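Wengate Seed Library, monthly meeting
2026-03-10, back room at Lobo Hall

Dayana Agudelo in the chair, Nicanor Salinas taking notes.

Notes from last time were approved with one fix: the squash that did so well was the Talloso, not the Bitthorpe. Sorry, Bitthorpe fans!

Seed returns. Dayana read out the total and got a cheer: 313 packets came back from last year's growers, our best year yet. Beans lead by a mile. We are short on lettuce and would love more people to let a plant or two go to seed.

Spring swap. Doors open at 10 and we'll set up the night before. Nicanor will print 100 blank labels. Agreed to put the tomatoes on their own table this time (the crush last year was fun but a bit much). 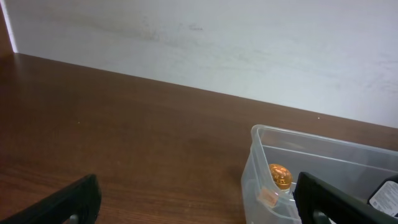 School visit. The fourth grade wants to come and plant peas, and everyone is thrilled. 40 kids, so we will run 2 groups. Dayana has a great game with mystery seeds and will bring it along.

Money. Nothing spent since the last meeting. Agreed to buy more paper envelopes, the small size.

Other business. Somebody asked if we could do a garlic evening in October. Yes please! Nicanor to ask about the room.

Closed at 8:15. Leftover seed cake went home with Dayana.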